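## 4. Putting the ball away

The Allenham table set comes with one ball and one square holder. Losing either is easier than you'd think, and a replacement ball is part no. 388.

1. Wipe the tabletop with a soft cloth. Old scratches will stay where they are — so will you, if you try to rub them out.
2. Stand the holder on the white surface, open side up, well back from the front edge.
3. Bring the ball in low, over the rim, and let go. Don't throw it. Everyone throws it once. 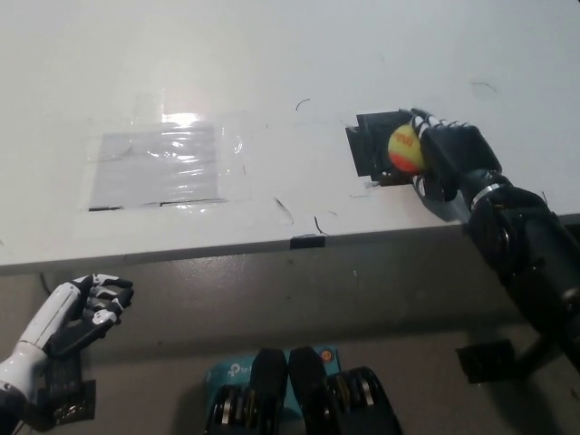 4. Check that the ball sits inside the holder before you walk off. Balanced on the rim counts as put away only until a door slams.

**Caution:** Do not peel up clear film stuck to the tabletop. Wrinkles are allowed.

**Note:** Two balls will not fit, whatever Drikus told you.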